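Pre-Show Safety Walk, Szalai Room, Trollville
Music video shoot and evening set, checklist with comments

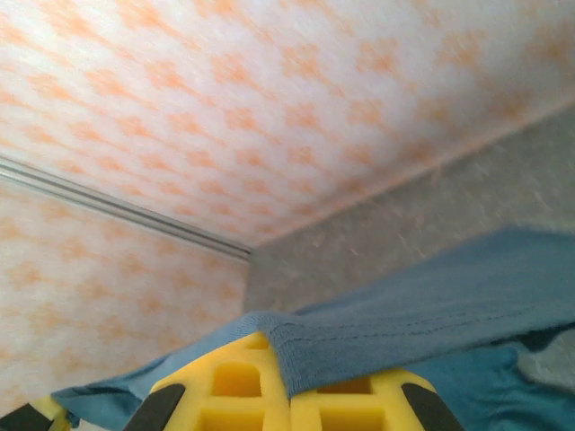
Geum-ok Oh writes that the last checklist was too long to finish before sound check, and asks that the items the band can do for themselves go at the end. Done. Items 15 to 18 are now theirs.

Walked Wednesday, 2:30 p.m. to 4:10 p.m.
Walked by: Dong-hyun Wang, Eun-ji Yoon
Act: Drudby
Room limit: 200, crew and band included

Mark each line OK, FIX or N/A. A FIX line stays open until someone initials it.

DOORS AND WAYS OUT

1. Street doors open fully from inside without a key. OK
2. Side door to the alley. FIX. Opens, but drags on the mat. Take the mat up. Mat gone 3:15, EY
3. Exit signs lit. OK
4. Aisle from stage left to the side door kept clear for the whole shoot. FIX. The video crew had drum cases stacked there. Moved to the loading bay. They drifted back last time, so check again at doors. DW

POWER

5. Stage circuits labeled. OK
6. Video lights on their own circuit, separate from the amps. OK. Pascual Villalba wants to add two more lights for the second song. Not until the load is worked out on paper.
7. Cables across walkways covered or taped. FIX. Nearly 55 feet of cable from the mixing desk to the stage, half of it taped. Finish before doors. Done, EY
8. Ground check on vocal mics. OK. Lead vocal mic swapped for the spare, which tested fine.
9. Power strips plugged into power strips. FIX. Found one behind the keyboard stand. Replaced with a single long strip. DW

STAGE AND RIGGING

10. Stage deck legs locked. OK
11. Drum riser. FIX. Front left wheel lock slips. Wedge both front wheels tonight and send the riser out for repair. Tag number 813. Wedges in, DW. Repair still open.
12. Safety cables on every hung light. OK. All 6 checked by hand from the ladder.
13. Haze machine. N/A. Banley, who are making the video, asked for haze. The alarm company needs notice and didn't get it. No haze on this shoot.
14. Edge of stage marked with white tape. FIX. Old tape is worn through at center, where the singer stands. Retaped, EY

BAND TO CHECK

15. Amps stable and not on cases. OK
16. Drinks off the amps and off the keyboard stand. FIX. Two cups. Removed. There is a side table for this.
17. In-ear packs start at low volume before anyone puts them in. OK
18. Hearing protection on hand for anyone standing by the drums during playback. FIX. Box was empty. New box at the mixing desk.

COMMENTS

Playback for the video was louder than the set will be. The crew stood in front of the speakers for most of the afternoon. Next time the speakers can be turned down between takes, and the director can use the small monitor for the count-in.

Do-yoon Ok asked if the audience could stand on the stage steps for the final chorus. No. The steps are a way off the stage and have to stay open. He will film that part from the floor with the crowd pulled in close.

First aid kit is by the box office. Burn gel is low.

Still open at end of walk: 11 (repair only), and the recheck on 4.

Recheck on 4, 7:05 p.m. One case back in the aisle. Moved. DW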